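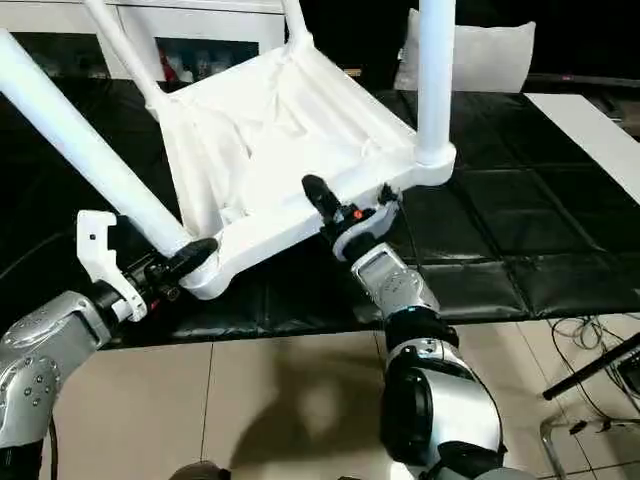 Changing the Finger Pads on the Two-Arm Cell and Setting the Grip Again

Maintenance notes, Clerodside workshop
Nov 28, 2020

This page explains how we change the finger pads on both grippers of the two-arm cell, and how we set the grip again afterwards. The same steps are good when you did not change anything but the cell has started to let parts slip. Please read to the end one time before you start, especially the section about the reference position, where I made my own mistake in October.

You need one quiet hour for each arm. If it is your first time, take a whole afternoon and do only one arm.

What you should have ready

A set of new pads for each gripper, from the Hatano box in the second drawer
Hex keys, the small set with the long handles
Lint-free cloth and alcohol
A torque driver
A soft brush for the jaw guides
One rigid part with a thick rim (we use a plastic chair)
One thin part with a free edge
The service log

Check the pads before you go to the cell. Two kinds of pad are in the Hatano box and they look nearly the same. The kit for these grippers has number 485 on the bag. The other kind also goes on, but the jaw does not close completely and you will find it out only at the end.

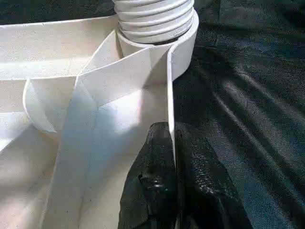
Rekha Gautam

Step 1. Bring the arms to the service position

From the Nukine panel choose Service, then Both arms, then Low. The arms move slowly to the front of the mat and stop with the fingers pointing up. Stay outside the tape until both have stopped. If something is still in the grippers, support it by hand before you open them, with a second person at the panel.

Press the stop button now and turn the key. Put the key in your pocket. I know that some colleagues leave it in the panel for a short job, but please do not do this when your hands are between the fingers.

Step 2. Look at the cables

Before you take out any screw, follow each gripper cable with your finger from the gripper to the first clip. The cable must have a free loop at the wrist. When the loop is too short, the cable pulls on the connector at the end of the wrist turn and you get error 208, which the panel describes as a gripper fault. It is not a fault of the gripper at all – I spent most of a day on this once. Give the loop more length and fasten the clip again.

A loop that is too long is also bad, as it can catch on the part. I leave enough for the wrist to make its full turn, plus the width of my hand.

Step 3. Take off the old pads

Each pad is held by two screws from the back side of the finger. Loosen both by half a turn first, and only then remove them fully. The screws are very short and they like to fall into the jaw. Hold the cloth under it.

If the pad does not come away, do not use a screwdriver as a lever. Warm it with your hand for a minute and turn it a little to the left and right. There is an old adhesive on some of them from the time before the cell came to us from Mathebula.

Clean the finger with alcohol and let it dry. Brush the jaw guides while you have access. Do not oil them.

Step 4. Put on the new pads

Place the pad flat, start both screws by hand, and tighten them in turns with the driver at the value on the bag. Look at the pad from the side. If you can see light between the pad and the finger, take it off and clean again.

Do not touch the gripping surface with bare fingers after this. If it happened, wipe it one more time.

Step 5. Set the reference position

Put the key back, release the stop button and choose Gripper, Reference. The jaws close until they touch and the panel shows a count. With new pads it should be 3960. A difference of two or three counts I accept. When the difference is larger, the most usual cause is dirt on the pad or a screw which stands out.

Now my mistake. I made the reference for the left gripper, the number was correct, and I copied it to the right gripper by using the Copy function. The right gripper then closed with too little force and we had a week of dropped parts before I understood it. Make the reference on each gripper separately, also when you changed the pads only on one side. Do not use Copy.

Write both numbers into the log before you continue.

Step 6. Test with the thin part

I begin with the thin part. A wall or flap of thin plastic shows immediately if the fingers are not parallel. Close the jaw slowly on the free edge, with Force at the lowest level, and stop when it holds.

Look from above. The edge should go straight down between the two fingers. If it bends to one side, one finger arrives first and the pads are not seated the same. Go back to Step 4 for that gripper. If the edge is straight, pull it lightly upward by hand. It should resist and then slide. If it does not slide at all, the force is too high for thin parts and you will see a mark on the plastic.

Repeat this three times in different places along the edge.

Step 7. Test with the heavy part, both arms

For this test the arms must work together, so choose Both arms, Linked. Lay the chair on the mat and bring each gripper to the rim of the seat, one on each side. The rim is thick and rounded, and the fingers must reach well over it. With only the tips on the rim, the chair will turn in the grip when it leaves the mat.

Close the left gripper, then the right. Raise the Force setting to 3000 on both. Lift by the width of a hand and wait. Listen as well – a new pad that is moving makes a small creaking sound before you can see anything.

If it stays quiet, lift higher and tilt the seat slowly, first to one side and then to the other. Then turn it with the legs upward and hold it again. The position with the legs upward is the most difficult for the grip, and I do not sign the log until it has been held for a full minute. Keep your feet away from the space under the chair during all of this.

When you lower it, unlink the arms only after the chair is standing or lying on the mat by itself.

Step 8. Finish

Set the Force back to the level of the job which runs next. The panel does not do this for you. Count the old screws into the bag, write the date and your name in the log, and put the used pads in the bag too, so I can look at how they are worn.

After the first day of work, check the pad screws again with the driver. On the right gripper I usually find one that takes a small extra turn.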